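From: Rimantas Ķēniņš
To: Tekleab fete list
Date: 2020-09-19
Subject: Re: [fete] Fishing game, what do we still need?

Abenezer Endale wrote:
> I have the hall booked and the tables are the white ones from the
> back store. Before I order anything, can you let me know what the
> fishing game needs this year? In February we had the magnetic rods
> and the magnets kept dropping off. I would like to know:
>
> - whether we are going with nets
> - what the fish go in, and how much water
> - what colour buckets, as the score sheet has to match
>
> I can add things to the Dadmont order until tomorrow evening.

Hello Abenezer, hello all,

Yes to nets. The rods can stay in the cupboard. I would keep the reels in case someone wants them for the craft table, but the magnets are no use to anyone.

For the pond I suggest a shallow blue plastic tray on short feet. It sits flat on the table and small children can reach to the bottom of it. The paddling pool we used before took far too long to fill and had to be emptied with a saucepan. For the fish I want the little green toy ones. Some of the older fish from the Cokis box have split along the seam and take in water, so please don't mix those in. I will go through the box and throw out the bad ones.

Two of the white tables pushed together, long sides touching, give enough room for the tray and the buckets. Put the rear one against the wall so that the children only come at it from the front. The tray and buckets go on the front table, and prizes can go at the back. 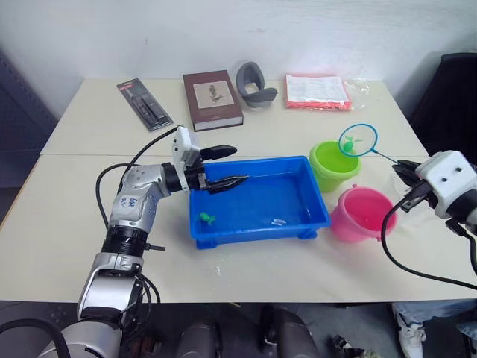

Tray and both buckets on the white tables, net just above the green bucket. One fish in the net, one still in the tray.

The net is a small one with a thin handle and a round blue rim. The mesh is fine, so fins shouldn't poke through and snag. Please order the same sort if Dadmont have them. The larger nets in their catalogue are meant for garden ponds and would scoop up half the tray in one go, and then the game is over in ten seconds.

On the buckets, lime green and pink. Put them at the right-hand end of the tray, with the green one further back and the pink one in front of it. Green is for the child's catch. Pink is for fish that have been counted and are waiting to go back in. Last time everything went into one bucket and the scores were a mess by the middle of the afternoon. If you could put a green square and a pink square at the top of the score sheet, that would be enough.

As to water, I would fill the tray a little under halfway, from a jug, once it is in place. Don't try to carry it full from the kitchen. We will want a towel under the front edge and another on the floor. Jundon said we could borrow their rubber mat again, but it has to go back the same night.

Please add to the order:

Small nets, 13. That allows for breakages.
Score sheets, 200, single sided.
Raffle tickets, 700, any colour apart from green or pink.

I don't think we need more stickers. There were up to 400 left on the roll when I last looked, though the glue may have gone off. If anyone has the roll at home, could you try one on a piece of card and tell me?

I still need one person for the second half of the afternoon, to stand by the tray and move the fish back. It is a standing job and your sleeves will get wet. Reply to me and not to the whole list, please.

The tray and buckets will be on the bottom shelf of the back store, with the nets inside the green bucket. Please don't stack chairs in front of them.

Regards,
Rimantas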